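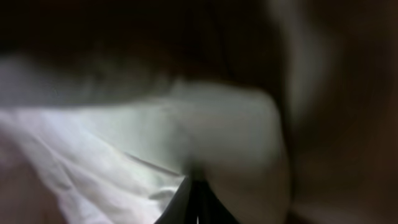
One respondent from Bivbridge wrote that she didn't need the medium to be right about everything, only about the kettle, and that the rest of the sitting could have been read off a cereal box for all she cared. We had several replies of this sort. They don't fit well with the scoring approach used in earlier work on sittings, where every statement counts the same.

Figure 3. White fabric at left.

4.2 What sitters count as a hit

Postal questionnaire, sent to people who had attended at least one public or private sitting in Trarnitz or Bivbridge. 1119 usable returns. Wording was kept plain after the pilot, in which "evidential" was widely misread (several people took it to mean legal evidence). Replies dated after 2/4/21 were left out of the counts but read for the free text.

Sitters were asked to write down the one thing said that stayed with them. Names came up less than we expected. Small household matters came up a great deal: a drawer that stuck, a coat given away too soon, which side of the bed. Where a name was given, it was often a near miss and the sitter had done the mending themselves, Joan to Jean, or a neighbour moved into the family. Few saw this as a fault. A common line was that the dead "don't always get through clearly", and poor contact was then taken as a sign that contact was real. See 5.1 for the problem this makes for any test of accuracy.

Manner of death. We had thought that people bereaved suddenly would ask mostly about the last moments, and people bereaved after long illness about peace or rest. Only partly so. Both groups asked whether the person was still interested in them, did they know about the new baby, the house move. Questions about pain were asked early in the sitting and then droppped, sometimes after a single answer.

4.3 The Wynne circle

Separate from the survey. A home circle, meets in Wynne, 20 sittings observed between the first visit and the end of July. Sessions planned for 60 minutes, most ran over. No fee. Notes by hand as recording was refused, which we accepted, so quotations in this section are short and may be slightly out.

The circle does not treat messages as belonging to one sitter. A phrase is offered to the room and left there until somebody takes it. Unclaimed phrases were carried over to the next meeting, in one case for five meetings, before being placed. This matters for the Puline scale, which scores each statement on the day and against a named sitter. Applied strictly, it would put nearly all of the Wynne material at zero. Applied loosely it puts it very high. Neither seems usefull and we report no Puline scores for the circle.

Limits: self-selected returns, people who felt let down probably less likely to write back. Memory of the sitting may of changed in the retelling. No comparison group yet.

Contact the authors | Copyright, all rights reserved | Back to top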